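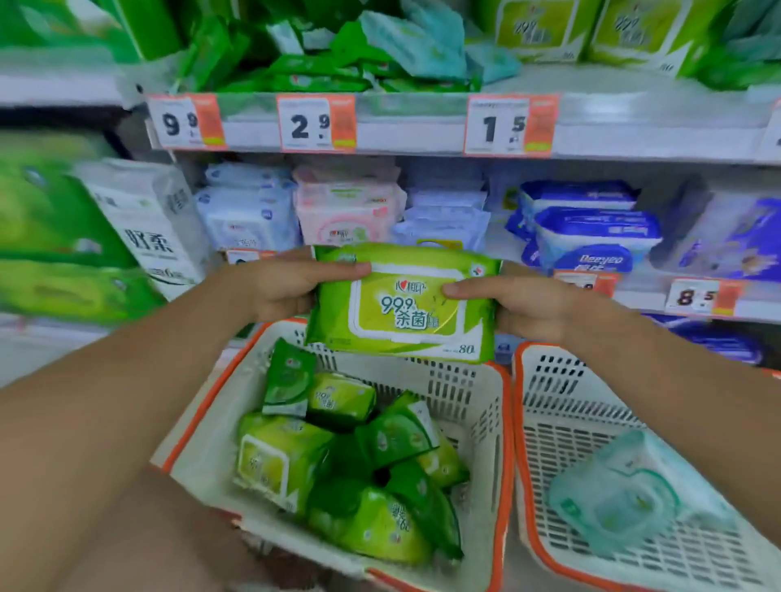 A reader of the last Harkthorpe tutorial wrote in to say that merging duplicate contacts was all very well, but could we please explain how to stop them getting in to begin with, as she had just spent an entire afternoon merging 446 of them and did not care to repeat the experience.

Fair enough. Most duplicates in Harkthorpe arrive by import. Someone exports their address book, someone else exports the same people with the names the other way around, and by lunchtime you have two of every customer, like a very dull ark. The steps below set up an import that checks first and adds second. You will need an Editor role or higher.

1. Clean the file before you upload it

Open your contact file in any spreadsheet program and save a copy as CSV. Work on the copy. Delete blank rows, and delete the columns you don't want. "Notes 2 (old)" can probably go.

Make sure each email address sits in a cell of its own. Harkthorpe reads "sales@ and also accounts@" as one long, creative address and will store it exactly as you typed it.

The import limit is 2,000 rows per file. Anything past row 2,000 is skipped, and the only notice you get is a gray line at the bottom of the results page. If your list is longer, split it.

2. Choose a match rule

Go to Contacts, then Import, then Match rule. There are three settings:

Email only. The default, and the right choice for most teams.

Email or phone. Catches more, but two people who share a front desk number will be treated as one person. They tend to find out.

Name and company. Use this when your file has no email addresses. "Brunon" and "Brunon Ltd." count as different companies, so fix the spelling in your file first.

3. Run the preview

Click Preview. Do not click Import, which is larger, bluer and right next to it.

The preview sorts your rows into New, Match and Unsure. On our last test file of 1,660 rows, 856 came back as Match, which tells you something about how we had been keeping our address book.

Open the Unsure tab and go through it. For each row you can pick Keep both, Update existing or Skip. If you leave a row alone, it is imported as new.

4. Decide who wins

When a row matches a contact you already have, Harkthorpe needs to know which version to believe. Under Conflicts, select Fill blanks only. This adds missing details and leaves everything else as it was.

Overwrite all does what it says – including replacing a good phone number with an empty cell. We keep it for files that come straight from our billing system, Allar, and for nothing else.

5. Import and tag

Type a tag in the Batch tag box, such as aguiar-april for a list from the Aguiar office. Then you may click the big blue button.

If something looks wrong afterward, filter by that tag and choose Undo batch. New contacts are removed and updated ones go back to their earlier details. Undo is available until the next import runs, so check your results before a colleague gets ambitious.

Scheduled imports use whatever match rule was saved last. If you changed it for a one-time file, change it back.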